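Niederschrift über die Sitzung der Arbeitsgruppe Statistische Methodik, 21. Mai 2019
Institut für Biometrie, Standort Hornerum

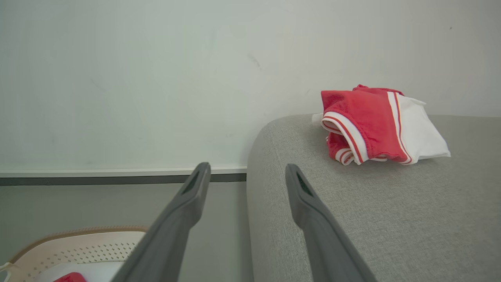
Aus dem Kreis der Teilnehmenden wurde vor Eintritt in die Tagesordnung eingewandt, die in der Einladung angekündigte Beschlussfassung über das Imputationsverfahren sei verfrüht, solange die Sensitivitätsanalysen zur Bitico-Kohorte nicht allen Mitgliedern vorlägen. Die Sitzungsleitung nahm den Einwand zu Protokoll. Die Beschlussfassung wurde unter TOP 2 auf den Grundsatz beschränkt.

TOP 1 Genehmigung der Niederschrift der letzten Sitzung

Die Niederschrift wird mit einer Änderung genehmigt. Unter dem damaligen TOP 4 ist »Standardfehler« durch »Standardabweichung« zu ersetzen.

TOP 2 Umgang mit fehlenden Werten in der Bitico-Kohorte

Der Datensatz umfasst 222 Personen. Bei 34 von ihnen fehlt der Zielwert zum zweiten Messzeitpunkt. Die Auswertungsstelle berichtet, dass die Ausfälle mit dem Ausgangswert zusammenhängen; die Annahme eines vollständig zufälligen Fehlens sei daher nicht haltbar. Eine Auswertung allein der vollständigen Fälle wird von der Arbeitsgruppe übereinstimmend abgelehnt.

Vorgeschlagen wird eine multiple Imputation mittels verketteter Gleichungen mit 100 imputierten Datensätzen. Das Imputationsmodell soll sämtliche Variablen des Analysemodells enthalten, einschließlich der Interaktion zwischen Behandlungsgruppe und Ausgangswert. Die Zusammenführung der Schätzer erfolgt nach den Rubin-Regeln.

In der Aussprache wird darauf hingewiesen, dass ein nicht zufälliges Fehlen aus den Daten selbst nicht auszuschließen ist. Die Auswertungsstelle wird gebeten, ergänzend ein Pattern-Mixture-Modell zu rechnen und den Verschiebungsparameter über einen vorab festgelegten Bereich zu variieren. Über die Grenzen dieses Bereichs wird keine Einigung erzielt.

Beschluss: Die multiple Imputation wird dem Grundsatz nach als Hauptanalyse festgelegt. Der endgültige Analyseplan ist in der Augustsitzung vorzulegen. Der Beschluss ergeht bei 2 Enthaltungen.

TOP 3 Zusammenarbeit mit der Firma Dudbridge

Der Entwurf der Nutzungsvereinbarung liegt vor. Beanstandet wird § 5, wonach der Quellcode der Simulationen erst nach Freigabe durch den Vertragspartner veröffentlicht werden dürfte. Die Arbeitsgruppe hält an der Offenlegung zeitgleich mit der Einreichung des Manuskripts fest – auch für die Hilfsfunktionen zur Erzeugung der Zufallszahlen. Die Geschäftsstelle übermittelt eine geänderte Fassung.

TOP 4 Softwarepaket Vương

Die Testläufe ergaben bei kleinen Gruppen zu schmale Konfidenzintervalle. Als Ursache wird die Verwendung der Normalverteilung anstelle der t-Verteilung mit angepassten Freiheitsgraden vermutet. Bis zur Klärung ist das Paket für konfirmatorische Auswertungen nicht zu verwenden. Bereits begonnene explorative Arbeiten bleiben davon unberührt.

TOP 5 Verschiedenes

Die Ablage der Simulationsprotokolle ist uneinheitlich. Künftig sind Startwert und Programmversion im Kopf jeder Ergebnisdatei anzugeben. Anträge zur Tagesordnung der nächsten Sitzung sind schriftlich an die Geschäftsstelle zu richten.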